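Moving out of a third-floor office suite, what do I do with the books and files??

Posted in Moving & Storage

We have to be out of our suite by the end of October and I got handed the move because I was the one who asked about it in a meeting. Small translation business, we're going from the Adeyemi building over to a smaller place near the Mestadgate stop. Desks and chairs are handled, the landlord on the new end is buying ours off us and leaving us his, long story.

What I'm stuck on is paper. We have 1000 books give or take nothing, I know because the insurance made us list them. Dictionaries mostly, a lot of them big. Plus file drawers. Plus a closet of what I'd call stuff — cables, old phones, label makers, a laminator.

Things I need to know:

How big a box for books. Movers quoted us in "large boxes" and my gut says no.

Do the file drawers get emptied or can they go full. One mover said full is fine, the other one laughed at me.

How do you keep the closet stuff from turning into nine boxes marked MISC.

Also freight elevator, we only get it in 2 hour slots and the super is not flexible. Budget is small. Thanks in advance, sorry for typing this on my lunch.

— Wolley

Lwazi Maluleke
Answered in Moving & Storage

Done four office moves, two of them with law libraries, so.

Small boxes for books. The 1.5 cubic foot ones. Never large. A large box full of dictionaries will go out the bottom on the stairs or on somebody's foot. Keep every box under 50 pounds, and weigh the first few on a bathroom scale till you get the feel for it. After that your arms know.

Pack them spine down or flat, not spine up. Spine up the pages hang off the binding and the big ones tear. Fill the gap at the top with crumpled paper so the lid doesn't cave when they get stacked. Two strips of tape across the bottom seam and one the other way. Cheap tape is a false economy, it lets go overnight if the room gets cold.

Keep them in shelf order. Sounds obvious but people pack by size to make it fit nicely and then spend a week sorting. Number the boxes by shelf, left to right, top to bottom. So A1, A2, B1 and so on, and put the same codes on the new shelves with painters tape before the truck gets there. Then whoever is unloading doesn't need to ask you anything.

File drawers: depends on the cabinet. Two-drawer verticals can usually go full if they lock and the mover has a proper dolly. Four-drawer ones, empty the top two at least. Laterals, empty them, all of them. The frames rack when you tilt them with weight in and then the drawers never close right again. I'd guess the two movers were picturing different cabinets. Send them both a photo and ask again, get the answer in writing.

Elevator: 2 hours is fine if everything is already staged at the elevator door before your slot starts. It's the walking back and forth down the hall that kills you. Ask the super where you're allowed to stage, some buildings count the hallway as a fire exit and they'll make you move the lot. Ask about floor protection too, and whether they want a certificate of insurance from the mover. They nearly always do and they nearly always mention it that morning.

If you can get rid of any of the books first, do. You're paying to move them by weight or by time, and either way it's the same paper. Old bilingual dictionaries are hard to give away but try a language school or a theater group.

Ditgate
Answered in Moving & Storage

just get the movers to pack it. we did. cost more but i went home at 5

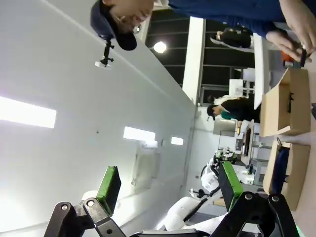
Diane Bouchard

Agree with Lwazi on nearly all of it, small boxes, yes yes. Going to answer the closet part since that got skipped and it's the bit I have opinions on.

Quick because I'm between things.

Don't sort in the closet. Take it all out onto a table first, everything, even the back corner. You can't tell what you have while it's in there.

Then 3 piles. Goes with us / goes away / whose is this. Third pile gets a sign and a deadline, email the office once, and after the deadline it joins the second pile. Be firm. Somebody will want the laminator, fine, they can carry it.

Cables — put each one with its device, in a zip bag, taped to the device. If a cable has no device and no one can name it in ten seconds it goes to e-waste. Old phones too, but wipe them first and take the SIM cards out. Your town probaly has a drop-off, check whether they take businesses, ours only took households and I had to drive it all back.

For labels don't write what kind of thing is in there, write the room it's going to and the first three things you'd look for. "Front desk: stapler, stamps, label maker." Way better than "office supplies." On two sides and NOT the top, the top is under another box.

One open-first box. Scissors, tape, toilet paper, extension cord, pens, the wifi login on paper, snacks, a screwdriver. Rides in your car, not in the truck. I've done it both ways and the truck way I was opening boxes with a house key.

Batteries out of anything that takes them. Printer toner in a bag, upright, or you'll be cleaning it up till spring. Don't put liquids in with the books, one bottle of whiteboard cleaner is all it takes.

Only thing I'd argue with above is numbering by shelf. Works great if the new shelves are the same width as the old ones. You said the new place is smaller and you're inheriting furniture, so measure first. If they don't match I'd just number the boxes straight through, 1 to whatever, and fill the shelves in order as you open them. Same result, less tape on the wall.

And renting plastic crates is worth a price check, some places drop off and pick up. They stack better and there's no taping. For a small office it came out close to what we'd paid for cardboard the time before, but that depends on how long you keep them so dont rent them three weeks early like I did.

Oh and change your mail forwarding now. Takes longer for a business than you'd think.

Wolley
Comment on Diane's answer

Measured. Not the same width, not even close, so straight numbers it is. Photo of the cabinets went to both movers this morning and they're laterals, so I guess I'm emptying drawers. Will look at the crates tonight.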